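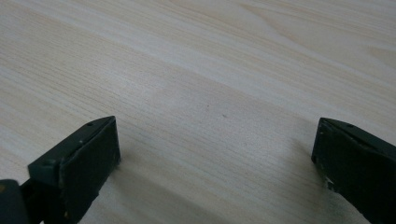
Vol. 72, Issue 10

Hi all,

Picking up Latifa's question from last night, and sorry for the long reply (I had coffee at four and now we all pay for it).

Latifa Morsy wrote:
> Our quartet is doing the Ladefoged in July and the second
> movement has that endless tremolo for viola under the tune.
> I can get through it at home but by the repeat my forearm
> is a brick. Also, does anyone have a clean set of parts?
> Mine is a photocopy of a photocopy and measure 412 looks
> like somebody sneezed on it.

Oh, that tremolo! I played it with the Herwood people two summers ago and had exactly the same brick. What helped me was moving out to the top third of the bow and letting the hand hang, way looser than feels decent. Start at a true pianissimo, quieter than you think the cellist will let you get away with, and don't count the strokes. It's unmeasured. Our first violinist kept wanting it in neat sixteenths and it sounded like a sewing machine.

I also practiced it at 72 to the quarter for a good two weeks before going anywhere near tempo, and I'd stop the second I felt my thumb squeeze. Some evenings that meant I stopped after one line. Fine!

As for measure 412, the viola has a half note D tied over, then the E flat on the second beat. The old Grolusari edition prints an E natural there and I'm pretty sure it's a mistake, because the second violin has the flat right above you. We tried it both ways and the natural made our cellist laugh out loud. I have a clean viola part and a clean second violin, and I can scan both if you write me off list. The cello part I lent out and never saw again, so if anyone here has it, you know who you are.
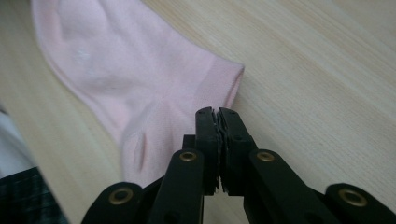
Pink ankle sock on a wooden tabletop.

Other thing, while I'm typing. The Mevow chamber week still has room for a violist and a bassist. The hall seats 400, which is silly for a student concert, but it has a lovely long ring to it and slow movements sound wonderful in there. You do have to play shorter than usual in anything fast. Housing is in the old music school again, two to a room, and bring your own stand because theirs all sink.

Latifa, are you taking the repeat in the finale? We skipped it and I've regretted it ever since. Let me know about the scans, I'm near the machine most mornings before ten.

Cheers from the back of the viola section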